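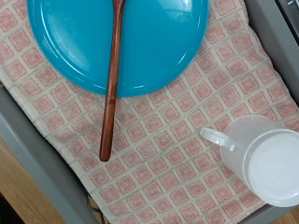

Kastero kitchen set: read me first

Hello! I put this set together with Odair Magalhães so that other people could teach an arm to tidy up kitchen bits without starting from scratch. It holds 330 runs, all driven by hand over the remote link, and it was last changed on June 9, 2018.

What's in a run
Each folder has the wrist camera video, the joint angles and a text file saying how far open the gripper was. The things we handle are everyday ones - a plate, a spoon, a cup, a tea towel, a grey tray. No run goes past 40 seconds. I cut the longer ones, sorry if you wanted them.

How we drive
Slowly! I come in from above, line the fingers up on either side of the handle and only then close them.

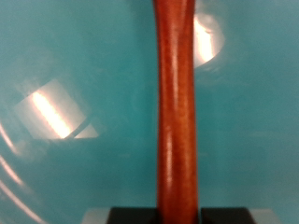 Shiny plastic can wash out parts of the video, so please don't lean on brightness alone to find edges. I left those runs in on purpose (Odair wanted them gone, and we still argue over it).

Known problems
Four runs have the gripper file shifted by 100 ms. They're named in shifted.txt, and the Revham loader skips them unless you tell it otherwise. The old Kostovlow loader doesn't, so watch out if you're still on that one.

Found something else wrong? Write to me or Odair and give us the folder name.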